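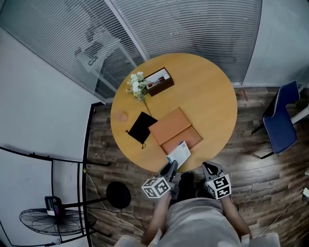
Went to the open day at Iritz on 31 January 2026. Posting my notes as a thread before I lose them. I work in packaging and this was my first time inside a robotics lab. 1/

The lab is on the second floor of an office building. You sign in, get a sticker with your name on it, and wait for a group. They take people through in groups and ours was a full one. 2/

Rianne Coppens ran our tour. She started with the part I knew least about, which is how they get the examples the robots learn from. A person takes a gripper in each hand and does the job at an ordinary table. The robot gets the recordings later. 3/

The cubes on the grippers have black and white squares printed on them. Software uses those to work out where each gripper is and how it's turned. I asked if any printed pattern would do. No, it has to be one the software knows. 4/

The table had small everyday things on it: a black drawstring pouch, a printed card, a little open box, white artificial flowers on a long stem. The job for the morning was packing a gift. Pouch and card go in the box, flowers go on last. 5/

Rianne said the flowers are the hard item. The stem is long and it swings when you lift it by one end. She picks it up near the blooms. Other people on the team pick it up lower down, and they keep both kinds of recording. 6/

Numbers, for those who asked. They have 1,469 recordings of the gift job so far. 352 of those were thrown out, mostly for dropped items or a cube that got blocked by an arm. A good run takes 56 seconds. 7/

We got to try. I was slow. You lose all the feeling in your fingers and have to go by sight. I got the pouch into the box on the third attempt and gave up on the card, because it lay flat and I couldn't get a jaw under it. 8/

Tip from Idun Bråten, who was helping at the table: slide the card until it sticks out over an edge, then pinch the part that sticks out. That worked for the woman after me – first try. 9/

Next room was the robot itself, two arms on a stand. It did the pouch and the box without trouble. It missed the flowers twice and Idun stopped it there. I liked that they didn't hide the misses or switch to a video. 10/

Someone asked about speed. The robot is slower than a person with bare hands and they said so. The plan is to have it running a full shift at Halletti, a gift packing company, in October. They wouldn't give a price. 11/

Practical stuff if you go to the next one. The tour is 30 minutes plus questions. Coffee is downstairs. Parking behind the building is tight, so use the street. Kids can try the grippers if an adult stands with them. 12/

I also asked if they'd look at our job, which is folding inserts into cartons. Rianne said thin paper is still a problem but to send samples. I'm mailing her a stack this week – will add to this thread if I hear back. 13/13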